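Judit Szilágyi
Thread on the Pralley quote, and why I haven't signed it. Long one, mute me if you're not in the business of buying arms.
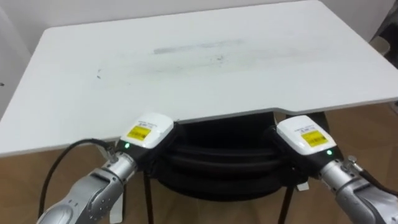 Two arms, one table, one smudge.

1/ The job is wiping down tables. That grey streak across the middle is what I'm being asked to spend money on. I run facilities for a mid-size coworking outfit and Skinico would like us to put a two-arm setup on cleaning next year.

2/ I've read the proposal twice. The arms have their own page. The grippers have their own page. The table gets one line: "customer-supplied work surface." Fine, but ours have a cutout in the front edge and a chair pushed in under it. Who moves the chair?

3/ I asked. Answer from sales: "chair handling is on the roadmap." So I budget for a person to pull out chairs, then a robot to wipe, then the person to put the chairs back. The person could bring a cloth.

4/ Now the money. The support plan is 1286 a month. That's before the arms, before the mobile base (quoted separately, by Barent, who want their own site visit). I had to add it up myself because no page in the PDF has a total on it.

5/ "Up to 100 tables per shift." I wrote back asking what a table is. How big, how dirty, how far from the next one? A coffee ring and a faint scuff are different jobs. Some of our marks come off with water and some have been there since before I was hired.

6/ Yevhen Chornovol replied to an earlier post of mine saying the hardware cost is the small part and integration is what hurts. Agree with him. My draft budget now has integration as its own line and it's the line I trust least.

7/ Things I want in writing before November:
Who pays when a gripper housing cracks
What cleaning fluid is allowed near the cables
Spare parts lead time, in days
What happens to the support plan if Pralley gets bought

8/ On that last one - we had door readers from Chae. Good readers. Then the cloud side was switched off and we had a hallway of very nice plastic. I'm not doing that again with something that has elbows.

9/ Someone will ask about leasing. Yes, they offer it. The lease includes the arms and leaves out the grippers, and the grippers are what wears. Read the exclusions page first, it's the only part of these documents written by someone who had to be careful.

10/ I'm not against it. If they'd price a trial on one floor, with our furniture, chairs included, I'd take it to my boss tomorrow. What I've been offered is a three-year term and a discount that expires Sunday.

11/ I let the last discount expire too. It came back the following week, slightly bigger.

12/ If you've bought a two-arm system for anything other than a factory, tell me what your second-year costs were. First-year numbers I have plenty of - all of them from people selling it. DMs open.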